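Linelen reuse project — report, draft 2
Anikó Fekete

Goal was to get 500 glass jars out of the trash and into lanterns for the Hivine courtyard. Jars came from Bennani cafe, they save them for us in the back. Huge thanks to them.

Labels were the slow part. Soaked 6 hours, then scraped. Glue on the pickle jars would not come off — tried oil, tried baking soda, oil won.

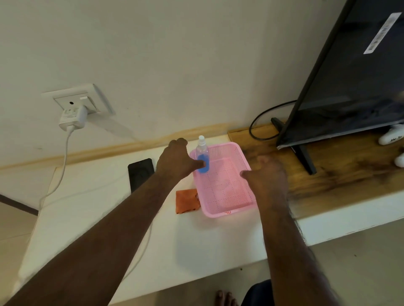

Fig. 1. Spray bottle in the pink basket, orange cloth next to it.

Results so far: 70 lanterns done, 3 cracked when we drilled the lids. Wire handles hold up fine. Paint dosen't stick well to the ribbed jars, so those stay plain.

Still to do: ask Vinach for more wire, hang the first row, finish lids. Next pickup is in January.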